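Household tips: before you let software near the laundry

I look after the tips page for people running the Eravel bedding routine at home, and I'm harder on it than most. Brian Shirima thinks I'm unfair. Maybe, but I also do the laundry.

**Pick the bedding for the software, at least at first.** Pale on pale is trouble. A white pillowcase on a cream sheet gives the segmentation very little to find an edge with, and the planner will cheerfully aim for a crease in the sheet. Patterns help, though a busy print can be split into several "objects" if the threshold is set too fine. Leave it at the default for a week before you fiddle.

**Don't trust the confidence number.** Ours says 90 per cent for a good grasp and sometimes 90 per cent for a fistful of the wrong layer.

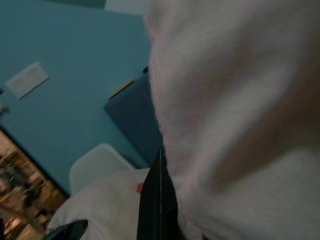
What I watch instead is the finger position after closing. If the gap reads the same as it does with nothing between the fingers, you have no cloth, whatever the colour-coded bar on the tablet claims. Set the retry limit to 3. The default of 13 is silly, and you'll stand there for all of them.

**Clear the corners of the bed.** The planner treats anything it can't name as bedding or as a wall, and I've had both answers for the same hot water bottle. Bags are worst. The maker's notes say small clutter is "handled", a word that covers a lot of ground.

**Slow it down.** Two arms sharing one pillow need the same clock. If one side gets its command late, the cloth twists and the tracker loses the corner.
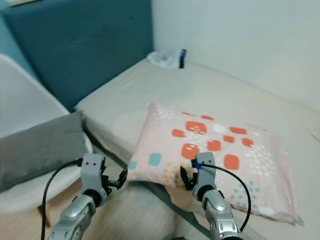
Maarja Ķēniņš swears by the Taltard scheduler for this and sent me her settings, with a 1250 millisecond pause between grasp and lift. I tried it with and without. The pause helped on the soft cases and made no difference on stiff cotton, so I wouldn't pay extra for it.

**Save your logs before updating.** The February update renamed half the parameters and put the grip force back to factory. Write yours on paper and stick it inside the linen cupboard. Check these after any update:

- grip force
- retry limit
- pause before lifting
- bed height

**Recheck the bed height when you change the mattress topper.** The depth map should catch it by itself. Mine was out by the thickness of the topper, and the fingers kept pushing into the mattress. 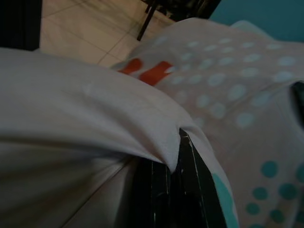
**Can the software tell a pillowcase from the sheet underneath it?**

Sometimes, if the colours differ and the case isn't bunched up. Once both are folded together it's mostly guessing from texture, and I'd lift the case clear by hand before pressing start.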